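Odeur de cuisine qui remonte dans le salon, hotte à recyclage, que faire ?

Forum Maison > Cuisine > Ventilation et odeurs

Lụa Khổng
Bonjour à tous, je viens chercher de l'aide parce que je tourne en rond. On a emménagé en mai dans un appart au dernier étage, cuisine ouverte, pas de conduit vers l'extérieur donc hotte à recyclage (une Sivamach, posée par l'ancien proprio). Dès que je fais du poisson ou des oignons, odeur dans le salon jusqu'au lendemain. Rideaux, canapé, tout y passe.
Déjà fait : filtre métal au lave-vaisselle, fenêtre ouverte pendant la cuisson, vinaigre blanc qui bout dans une casserole (bof, ça sent le vinaigre ET le poisson). Le syndic refuse de percer la façade, inutile d'insister de ce côté là.
Mes questions : est-ce que le filtre à charbon change vraiment quelque chose, tous les combien on le remplace, et est-ce que je dois penser à changer la hotte ? J'ai vu une Mahuika à 944 euros, ça me fait mal au coeur. Merci d'avance, je débute complètement.

bertille_du_4e
Coucou, moi j'ai mis du marc de café dans une coupelle et ça marche super bien. Sinon bougie. Bon courage !

Ardoise
Bonsoir. Je réponds vite, entre deux trucs.
Filtre charbon : oui, ça change tout. C'est lui qui prend les odeurs, le métal ne prend que le gras. Si l'ancien proprio n'en a pas laissé (très fréquent), ta hotte brasse de l'air et rien d'autre. Démonte le filtre métal, regarde derrière. Rien ? voilà ton problème. Une cassette ou un disque noir ? sûrement mort depuis longtemps.
Remplacement : tous les 4 mois si tu cuisines tous les jours. Le charbon classique ne se lave pas, ça le flingue. Il existe des régénérables au four, lis bien la notice avant, tous ne le supportent pas. J'en ai pris un chez Verkeck, rien à redire.
Ensuite l'habitude que personne ne prend : allumer la hotte AVANT. 8 minutes avant de poser la poêle, petite vitesse. Et laisser tourner après, le temps de manger. La plupart des gens allument quand ça fume déjà, trop tard, l'odeur est partie au plafond.
Vitesse maxi seulement pour saisir. Le reste du temps la 2 suffit, et on s'entend parler.
Couvercle aussi. Bête mais efficace. Et le poisson au four en papillote plutôt qu'à la poêle, franchement ça règle la moitié du truc.
Le micro-ondes, à essuyer tout de suite après usage, sinon il ressort l'odeur à chaque ouverture. Un bol d'eau avec une rondelle de citron, tu chauffes, tu laisses la porte fermée un moment, tu passes l'éponge.
Pareil pour les joints du carrelage derrière les plaques. Le gras s'y met et il rancit, et là tu peux changer toutes les hottes du monde. Eau chaude, savon noir, vieille brosse à dents, tu rinces bien.
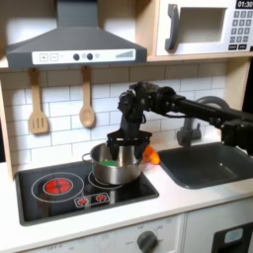
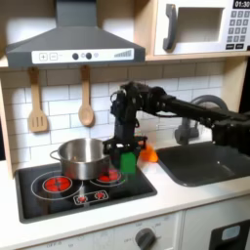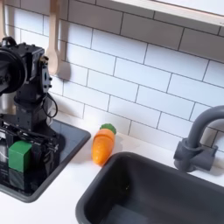
Pour les textiles : rideaux en machine si l'étiquette le permet, canapé au bicarbonate, tu laisses poser la nuit et tu aspires. Chez moi c'est le mardi, jour où je suis seul à la maison, sinon tout le monde s'assoit dedans.
Et ne change pas de hotte avant d'avoir essayé tout ça. 944 euros pour du recyclage, avec le même charbon à racheter derière, non. Garde tes sous. Par contre vérifie la hauteur au dessus des plaques, la notice donne un minimum et un maximum, si elle est trop haute elle attrape pas grand chose.
Dis nous ce que tu trouves derrière le filtre.

Neta
D'accord avec Ardoise pour le charbon, pas d'accord pour le savon noir, sur des joints clairs ça m'a laissé un voile jaunatre. Je fais percarbonate et eau chaude, avec des gants, dix minutes et je rince.
Autre piste si t'es au dernier étage : la VMC. Mets une feuille de papier toilette devant la bouche de la cuisine, si elle tient pas toute seule faut appeler le syndic, et là ils peuvent difficilement refuser. Chez nous la bouche était bouchée par de la graisse, démontée, lavée, remontée, et l'odeur le lendemain matin c'était fini. Pense aussi aux entrées d'air sur les fenêtres, y a des gens qui les scotchent l'hiver et après l'air circule plus du tout.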